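4.2 What ends up at the back of the counter

I went into the kitchen part of this study thinking I'd be writing about cupboards. Fotis Ververidis, who did the first round of home visits with me, kept telling me to look at the counters instead, and he was right (he has been smug about it ever since). People told us over and over that the back of the counter is for things they use every day, and then we'd look and find a good half of it was stuff they just liked having out.

The jam jars are my favorite case. You could put jam in the fridge door and be done with it, but a gingham lid is a cheerful thing, and plenty of our 41 households would stack the jars where they could see them! Same with a sprig of something green in a vase. We ended up calling these "stay-outs" in our coding sheet, and Loukia Rallis and I argued for most of September over whether a French press counts as one.

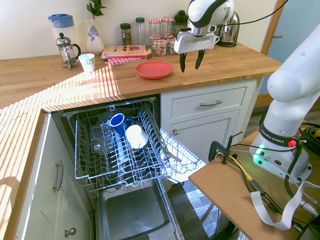

Figure 3. Kitchen counter with coffee and tea things, jam jars and reading matter along the wall, and the dishwasher open below with its upper rack pulled out.

My own feeling is that a French press is a stay-out only if there's an electric kettle on the same counter and the two never get put away between uses. Loukia wanted a stricter rule, so we tried both, and the totals moved less than either of us had bet on. Printed matter was harder. Booklets with recipes in them drift toward the wall and settle on top of whatever is flat, a folded cloth for instance, and when we asked people when they'd last opened one, 23 households couldn't say.

The dishwasher matters here too. Mugs that go through it every day often have no fixed shelf at all; they go from rack to counter to rack again, and I come back to that loop in 4.3.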